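Sofa covers at Zurkholm

The new covers for the Oleo sofas in the Zurkholm reading room are on. We chose a beige twill that sits well with the old carpet – plain, no pattern, easy to match if we need more.

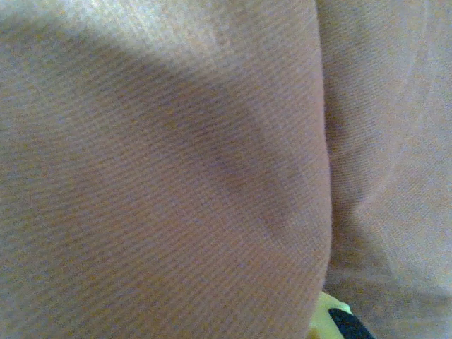

Beige twill, with the fine diagonal rib showing.

Please vacuum along the ribs once a week and leave stains for Tín Âu, who has the cleaning instructions. Covers can be washed at 60 degrees. The 8 spare cushion covers are in the Lâm cabinet, second shelf.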